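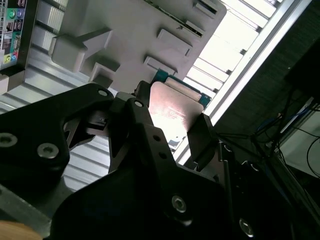
The pinkish card, upright, with the green board edge behind it.

1/ Spent the evening on the box of old computer parts. I wanted every card out, looked at, and either kept in a labelled bag or sent off for recycling. March 2024 is the month I get the shelf back.

2/ The one in the photo has a coppery, metallic face with faint printing on it and a little mark near the middle that could be a logo. Under a bright light the lower part washes out and I can't read any of it. Tilting the lamp is next.

3/ Chiharu Sekiguchi gave me the box in August, when she cleared out the Sitetti repair shop. She said 20 items. I have 22 on my list so far and there is still a layer of cables at the bottom.

4/ What I write down for each one: size, colour, any printing, which bag it came out of. I don't bother with guesses. A wrong guess on a label is worse than a blank, and I've had to redo half a drawer over that.

5/ Flat cards go in paper envelopes, standing on their long edge. Bare boards go in antistatic bags, folded over once and taped. I used to stack them flat and the corners got bent.

6/ Someone asked about the bags. They're Waleler ones, small size. I bought a pack of 800 years ago and have barely made a dent in it.

7/ Cleaning: soft brush first, then a dry cloth. No sprays on anything with printing. I lost the lettering off a Riquelme modem card that way and it was the only marking it had.

8/ Two things I'd like back if anybody has spares – the long plastic card guides, and a lid for a Fideo parts tray. Happy to pay postage.

9/ The pinkish card is going in an envelope marked "unread" for now. Cables tomorrow – I'll add the list to this thread once it's typed up.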